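Print | E-mail

Drargate Hall Community Theater — Your Questions

Do I need acting experience?
Not at all! Half of our September cast had never been in a play before, and they were a joy to watch.

What does it cost to join?
$15 a season, and that covers your script.

How long are rehearsals?
Up to 3 hours, with a tea break (bring a mug — we always run short).

Can I help backstage instead?
Yes, please! Jairo Valderrama runs the crew and loves teaching people to paint sets or work the lights.

How many does the hall seat?
200, and we filled it twice last season!
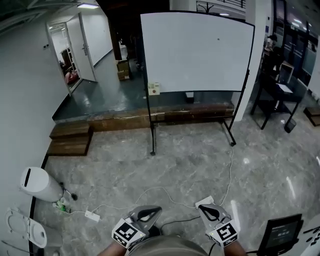 The stage, with steps at the left end

Can my kids come along?
Anyone over eight is welcome if a grown-up stays.

Print | E-mail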